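Print this article | E-mail this article

Demonstration collection (robot learning)

Demonstration collection is the gathering of recorded examples from which a learning system is trained to control a robot. Each example, usually called an episode, pairs what the robot's cameras and joint sensors report with the commands given to the arm at the same moment. A set of episodes for one task is called a demonstration set.

Episodes may be recorded on physical equipment or in simulation. In simulation the arm, the table and the objects are computer models, and a new episode can be started without anyone resetting the work area by hand. The drawback is that friction and contact are only approximated, so many groups train on both kinds of data.

Bottle handling task

Moving bottles between a tray and a divided crate is a common subject for such sets. The Otix set, compiled at the Lamrani laboratory in Arar, contains 3,303 simulated episodes of this type.

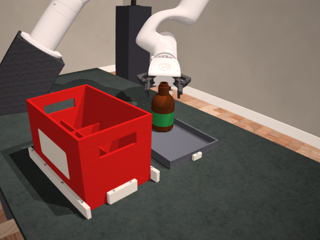

An episode is normally split into phases: approach, grasp, lift, transfer and release. The approach is often the longest of these, and small differences in it matter a good deal. If every example comes down on the bottle along the same path, the trained system tends to fail when the bottle stands a little to one side. For this reason the starting position is varied from one episode to the next. In the Otix set the bottle is moved after every 7 episodes, and the arm starts from a different posture each time.

Collection methods

There are 2 usual methods. In teleoperation a person steers the arm with a hand controller or a second, smaller arm. In scripted collection a planning program produces the motion – this is faster, but the movements are more alike. The Eteck format, used for storing both, keeps a field showing which method was used.

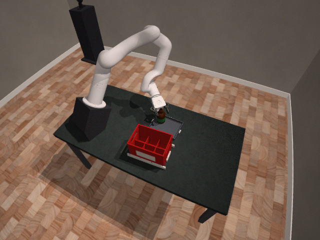
Simulated work cell with a bottle, tray and divided crate on the table.

Selection and labeling

Not all recorded episodes are kept. Those in which the bottle tips over or the recording stops early are marked as failures. Some groups delete them, while others store them separately for training a system that detects errors. Episodes are commonly reviewed in batches of 100, and a batch with too many failures is recorded again.

See also: Imitation learning; Motion planning; Teleoperation

Last revised 3/23/22
Contact the editors | Copyright notice | Back to top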